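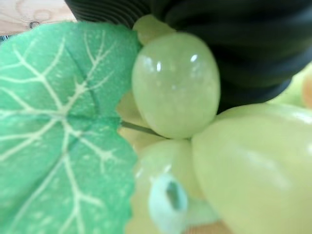 **Subject:** Re: [home-automation-chat] so can they do the dishes yet or what

Hi all,

Mahlet Woldemariam wrote:

> I keep seeing clips of robot arms folding tea towels and I want to know if any of it is real. My mum is 81, lives on her own and would dearly love something that picks up the lounge room and puts the fruit back in the bowl. Is anybody selling this? Will they be by next December? I don't need it to cook. I'd settle for tidying.

Mahlet, short answer is no, nobody's selling your mum that, and I wouldn't hold out for next December either. Longer answer (sorry, you know what I'm like, get a cuppa):

Tidying is the hard bit! People assume cooking is the clever job and putting things away is the dumb one, but from where I sit it's the other way round. We run two Pako arms at work for packing, and they're brilliant as long as every carton is the same carton. They did 1,981 picks last week without me getting out of my chair. Swap the carton for a bag of something soft and I'm out of my chair every few minutes.

Take a bunch of plastic grapes, the kind your mum probably has in the bowl already. You or I would grab it by the top and never think about it. For a gripper it's a rotten object. The grapes are round and shiny so they throw highlights all over the place, there's a big floppy leaf in front hiding half of what you want to hold, and the whole bunch changes shape when you lean on it. Ribbed fingers help a fair bit, the bare metal ones we started with were hopeless on anything slippery. But then you're so close in that the finger blocks a good chunk of the wrist camera's view, right when you most want to see what you're doing.

I did a little test at home with the Skoveck hobby arm (the $602 one, on special, don't tell my wife) and a box of kids' play food. Of 39 goes at picking things up and dropping them in a bowl, the hard plastic orange was easy as anything and the leafy stuff was woeful. It kept pinching the leaf and leaving the fruit behind. I had it bolted to the kitchen bench, too, with good light and no dog. A real lounge room has a dog.

What I would say is it's coming along faster than I expected. The Dellarov people demoed a thing that learns from somebody steering the arm by hand over and over, and it recovered from a bad grab on its own, which my Pakos would never do in a million years. They'd just close on thin air and carry it proudly to the conveyor. So I'm not a grump about it.

For your mum, I'd get the Seyoum robot vac and one of those long reacher-grabbers from the chemist. Not glamorous, I know. If she's keen to see an arm have a go, bring her round some arvo and I'll set mine up, she can bring her own fruit.

Has anyone else on the list tried softer fingertips? I've been thinking of cutting up an old wetsuit.

Cheers,
Robbo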